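Two arms, one server, and my doubts
25 Mar 2021

Gyu-bin Jang wants the arm to take old servers apart by itself. I want the arm to pick up one part and put it down in a box. We share a bench at Lastelau, so we are building both, which so far means we are building neither very fast.

The arm is an Olel kit with a gripper we made ourselves. Gyu-bin drew the jaws, I argued about the jaws, and version 2 is the one that got bolted on. The controller came secondhand from a place called Corano and arrived with no manual and a fan that sounds like a blender. I replaced the fan. The manual I am still looking for.

I should say that I like robots. What I don't like is the video where the robot does the thing once, with music, and then the video ends. I have watched a lot of those this winter. Siobhán Nic Aodha sent me one of an arm unplugging memory sticks and asked why ours couldn't do that. I asked her how many tries were in the bin before the good one. She didn't know, and neither does anyone else who shared it.

So we started keeping a log. Every attempt goes in, good or bad, with no do-overs for "the light was weird". We are at 117 attempts on our practice block, which is a lump of scrap with a handle screwed to it. The arm got hold of the handle most of the time once we quit moving the block. Move it the width of a finger and the numbers fall apart. Gyu-bin calls this a calibration problem. I call it the whole problem.

The log file hit line 2833 last night, mostly error messages from the wrist joint. It complains when it passes a certain angle and then carries on as if nothing happened. I tightened the cable clamp and got a different error, so I suppose that counts as progress. The fix Gyu-bin wants is a new cable from Nic Giolla, ordered in April when the bench fund has money in it again. I would like to see the old one tested first - it costs nothing and takes an evening.
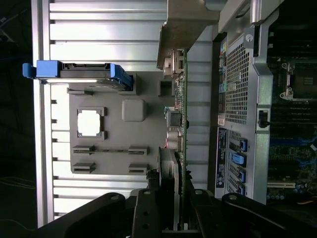

Grabbing a part is the step I trust least, and a server is a mean place to learn it. People picture a computer as a box of neat blocks that slide out. With the jaws down by the chassis, I look at those blue plastic latches stepping along the lower part of the metal cage, each one a small clip, and I can't see how version 2 is meant to work one without leaning on its neighbor. Gyu-bin says thinner fingertips. Fine, but thinner fingertips bend, and then we are back to calibration. My vote is to leave the latches to a person with a thumb and give the arm 5 evenings on something with a decent handle. If it can't do that with the log running, I don't want to hear about motherboards.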